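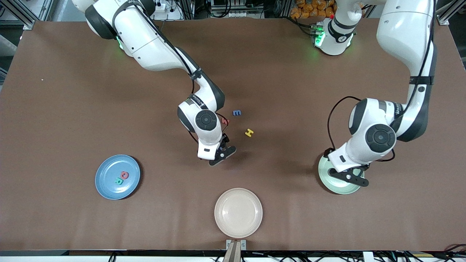

Print this release | E-mail this release
Filed under: Products — Software

Wandimgate releases Mullunex 4 task planning and control software for two-arm cells

Version adds shared workspace reservation, partial-view object matching and a rewritten replay tool

Wandimgate has released version 4 of Mullunex, its planning and control software for workcells in which two robot arms share one table. The release is available from May to all customers holding a current licence. It replaces version 3, which will receive fixes for a further 13 months.

Mullunex takes a task written as a short list of goals, reads the state of the table from a fixed camera, and produces timed motion for both arms. It runs on a single workstation next to the cell. Version 4 changes three parts of the product: the planner that divides the table between the arms, the perception module that keeps track of small objects, and the tool used to review a run afterwards.

Workspace reservation

In version 3, each arm was given a fixed half of the table and a strip in the middle that only one arm could enter at a time. This was simple to check but slow in practice. Tasks that call for loose parts near the centre to be sorted on to plates at either side left one arm waiting for the strip to clear.

Version 4 drops the fixed strip. The planner now reserves volumes of space for short periods, based on the path each arm is due to follow and the shape of its links, wrist and gripper. A volume is released as soon as the last link has left it. Both arms may work near the centre at once, provided that their reserved volumes don't overlap at any point in time. External cables are modelled as a margin around each link, which can be set separately for each joint.

On Wandimgate's own sorting task, in which soft foam letters are moved on to coloured plates, idle time per arm fell by 40 per cent against version 3 with the same hardware and speed limits. The letters and plates are the standard test set for the release. Foam letters were chosen for their irregular outlines: a closed letter, an open letter and a letter with a diagonal leg each offer different grasp points, and the best one changes when the letter is turned over. The blue, cream and mint-green plates serve as place targets and are low enough that an error in height of a few millimetres shows up as contact with the rim.

If a reservation can't be granted, the planner holds the arm at its last safe point and tries again with a different order of goals. The number of retries is set by the user. The default is 19, after which the cell stops and reports the goals still open.

Partial-view matching

A camera fixed over or beside a table will lose sight of objects whenever an arm passes in front of them. Version 3 treated a hidden object as missing and asked for a new view before it continued. Version 4 keeps a record of each object with a position, an outline and a level of confidence, and lowers the confidence while the object is out of sight.

When part of an object can be seen, the module compares the visible edge and colour with the stored outline. A red letter with only a corner showing beside a wrist joint can be matched in this way and kept in the plan. The planner won't send a gripper to an object whose confidence is below the set limit, but it will go on working elsewhere on the table. Plates are handled in the same way, so a plate partly covered by a gripper stays available as a target.

The limit is given as a percentage and is set to 70 at installation. Users with shiny or transparent parts are advised to raise it — the outline comparison is less dependable on such surfaces, and the manual gives a procedure for finding a suitable value.

The module also has a new filter for small marks and specks on the work surface. Anything under a set area is logged and left out of the plan. It isn't removed from the collision model unless the user asks for this.

Replay and logging

The replay tool has been rewritten by Wandimgate together with Martinelli, which supplied the time-series store used by the new log format. Camera images, joint positions, gripper state and planner decisions are now written against one clock. A user can stop at any moment in a run and read which volumes were reserved, which goals were open and what confidence was held for each object.

Logs can be filtered by arm. Names follow the robot's own left and right, as they do in the rest of the software, and the replay window labels both arms on the camera image. This was the most frequent request from version 3 users, whose cameras often face the robot and so show its right arm on the left.

Version 3 logs can be opened in the new tool but will not show reservations, which were not recorded.

Compatibility

Existing task files run without change. Cells that used the fixed centre strip as part of a local safety case can turn it back on with one setting, and Wandimgate recommends doing so until the safety case has been reviewed. Mullunex is not a safety-rated product and does not replace guards, speed monitoring or emergency stop circuits.

Drivers are included for the arms and grippers supported in version 3. A driver for Sultetti force sensors has been added and is supplied as a preview. It reads force at the wrist and stops downward motion on contact, but doesn't yet feed values back to the planner.

Licences are sold per cell, with over 70 example tasks included. The upgrade is free to customers under maintenance. Installation notes, the list of known faults and the full set of test results are in the customer area of the Wandimgate site.

Tags: motion planning, two-arm robots, machine vision, software releases

Print this release | E-mail this release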